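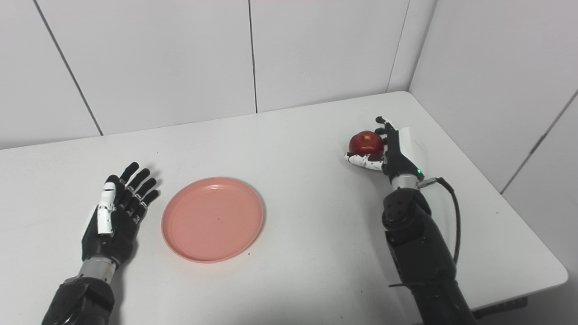
In August I attended the open day held by Nevar at its Ronau site, at the invitation of Rosemarie Görtz. Visitors were received at the front desk and taken through in groups of 7. I am grateful to the staff for the time they gave us.

The demonstration I had most wished to see was the two-handed table task. Ezekiel Pruitt introduced it and kept his remarks short. The task concerns an apple and a pink plate, and the apple is handled by the right hand. The fingers close around the fruit from the top and side, with the thumb underneath. I had expected a simple clamp and was surprised by how much the grip resembled my own.

Mr. Pruitt stated that the team had logged 2,122 trials of this task since the spring. Questions were taken afterward. Deolinda Vilela asked whether softer fruit had been tried, and was told that pears are planned and that peaches are not. My own question concerned the cost of replacement fingers. It was noted, and a written reply was promised.

The visit closed with coffee in room 54. I intend to attend again next year and will post the reply on this page when it arrives.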